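Cleaning up the old server board

I finally got to the server that has been sitting under the desk since February. It came out of the Killmont office when they moved, and Nhi Nông asked if I wanted it before it went to recycling. I said yes, carried it home, and then did nothing with it for weeks.

It's a heavy thing. I took the lid off on the kitchen floor and used a soft brush and the vacuum on low, holding the fan blades still with a finger so they wouldn't spin. The dust was worst behind the front intake. The power supply got a few blasts of air out on the back steps and went back in.

After that I pulled all the memory and laid the sticks out on a towel in the order they came out. I wiped the contacts with isopropyl and a lint-free cloth. The slots I left alone apart from air. I've bent a pin or two on other boards by poking around where I didn't need to, and I've stopped doing that.

The heatsink was the slow part. The old paste had gone hard and it didn't want to let go. I ran the machine for 12 minutes to warm it up, shut it down, pulled the cord, and tried again with a small twist back and forth. It came off clean enough. Then it was alcohol and coffee filters until the filters stopped coming away gray. I used the Andulia paste I had left over from the last build. A small dot in the middle is plenty.

If you're doing one of these for the first time, look at the socket for a while before you touch anything. The metal frame is held by screws and it's easy to mix those up with the heatsink screws once they're all in the same dish. I use an egg carton and write on the lid with a marker. It also helps to read what's printed on the board. The memory slots are labeled by CPU, and the order you fill them in matters on this kind of machine.
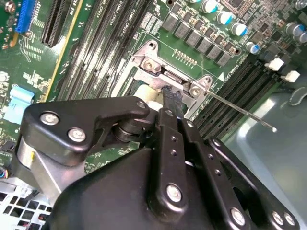
The socket frame, with the chokes and capacitors next to it and memory slots above and to the right.

I looked over the capacitors for bulging tops, which is what killed my last Hanotton board, and didn't find anything I was worried about. The memory went back in the same order it came out, with a firm push on each end until the latches closed.

It posts. The clock was wrong and it complained about the battery, so I've ordered a new one. Next is a pair of drives and some thought about where to put it — the fans are too loud for the bedroom, and the hall closet gets warm by the afternoon.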